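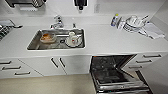
Home Grippers Arms Cameras Controllers Trial Kits Support Cart

Zivum Two-Finger Gripper, Household Trial Kit

Thanks for stopping by! If you've found your way to this page you probably have an arm already, a kitchen you'd like it to be useful in, and a drawer full of fingertips that didn't quite do the job. We've been there (we have the drawer, too), and the Household Trial Kit is how we'd suggest sorting yourself out before you spend real money on a full set.

The kit is built around the Zivum two-finger gripper, which we've carried at Tratlow for a couple of seasons now and have grown very fond of. It's a parallel-jaw unit with a soft-start close, and it comes with three sets of fingertips you can swap with a single thumbscrew. You take the lot home or to the lab, run it on your own dishes for as long as the trial lasts, and send back whatever you don't want to keep.

Which fingertips for which dishes

Ribbed silicone is the set we put on first for nearly everybody. It's forgiving on a cup, whether you come at it by the handle or across the rim, and it leaves no marks on a white glaze. Saucers are a different story. A saucer sitting flat on the bottom of a steel sink gives you very little edge to work with, and if there's a cup still on top of it you'll want to lift the cup away first and come back.

Narrow wedge tips are for exactly that sort of edge. Rommel Talavera in our workshop filed the first pair by hand after a long afternoon chasing one plate around a basin, and the ones in the kit follow his shape pretty closely. They're also the best of the three on long-handled utensils standing in a rack. They are less happy on glass, so please go gently.

Wide foam pads are the ones people forget about and then write to us about. They spread the load across the side of a clear food container, the kind that held somebody's pasta sauce, and they don't mind a bit of grease. Rinse them under the tap and let them dry on a towel overnight. Don't put them through the dishwasher! The glue lets go.

How it stacks up against the Viva

We also sell the Viva, and we're asked to compare the two nearly every week, so let me have a proper go at it. The Viva is lighter and a touch quicker to close, and on a tidy bench with dry objects I'd have a hard time telling you which is better. The trouble starts around the sink. Its outer housing is wider at the wrist, and when you reach down beside a faucet or between the racks of an open dishwasher you feel every bit of that width. The Zivum opens to 205 mm between bare jaws (you lose a little once the foam pads are on) and stays slim behind the fingers, so it gets in and out of a lower rack without so much fuss.

Szymon Lis ran both of them through our standard kitchen set, 269 picks apiece, everything from saucers to soap bottles. The Zivum finished 226 of them cleanly with the silicone tips and no retuning between objects. The Viva came in a fair bit lower, mostly from bumps on the way in. On upturned drinking glasses there was really nothing between them, and on a folded dish towel the Viva had the edge.

Choosing a camera to go with it

The kit doesn't include a camera, but do think about where yours sits. A head-height view is lovely for planning, as you get the counter, the sink and the dishwasher door all together. It struggles with stainless steel. Streaks and reflections in a basin will pull your depth readings about, and a clear container against grey metal can vanish on you altogether. A second small camera at the wrist helps enormously. Mounting holes are provided on the Zivum's collar, and the Ignacio bracket (sold separately) fits them with no drilling.

What's in the box

Zivum two-finger gripper with wrist collar
Ribbed silicone, narrow wedge and wide foam fingertips
Adapter plate and 5 m controller cable
Splash sleeve for the wrist
Printed setup guide, revised July 2025

The splash sleeve keeps off drips and the odd spray. It isn't meant for going underwater, so drain the sink first.

Trials run for a month. If you'd like the kit before our November lab rush, get your name down early and we'll do our best by you.

Reader comments

Aliki Politis: Wedge tips were the winner for us on side plates. Does the sleeve come in a longer length? Ours rides up when the arm is reaching into the back of the bottom rack.

Tratlow Support: Hi Aliki, it does! Ask for the long sleeve when you order and we'll swap it at no charge.

Imelda Ignacio: I'd second the wrist camera. Our head camera lost the glass container every time the window light hit the basin.

Brenda Carrasco: Kept the foam pads, sent the rest back. Lost one thumbscrew down the drain, so maybe put a spare in the box?

We use cookies to remember your cart and your preferred currency. By continuing to browse you agree to our cookie policy. Accept Manage settings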